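5. Open day demo (Falton desk arm)

Read section 4 first. Arm must be homed.

5.1 Switch on 30 min before doors. Joints need the warm up.
5.2 Set speed to 175 on the pendant. Not 2000, thats the factory test value.
5.3 Cup of pens on the desk, within reach. Stiff cup, nothing flimsy.
5.4 Load program 112 (pen pick). Press RUN, hands off the desk.
5.5 Let it do one full cycle with no visitors near. Then open the rope.

CAUTION: visitors lean in. Stop button stays in your hand, all the time, also when you are talking.

NOTE: Losine software only. The old Fahy loader will open 112 but drops the last move.

Pen cup on the desk: 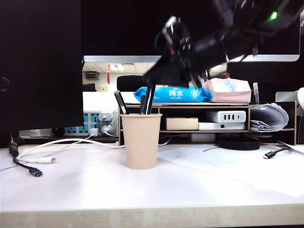
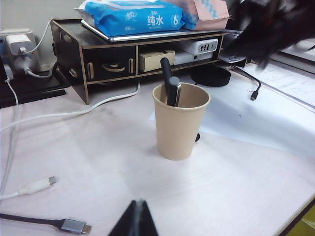 5.6 If the arm misses twice, press HOLD, re-home, start again from 5.4. Don't nudge the cup while its moving.
5.7 Children may press RUN, with an adult next to them. Never HOME.
5.8 Between groups: HOLD, pens back in, check gripper pads for ink.
5.9 At close, park the arm, power off at the wall. Log faults on the Erkusholm sheet, incuding the small ones.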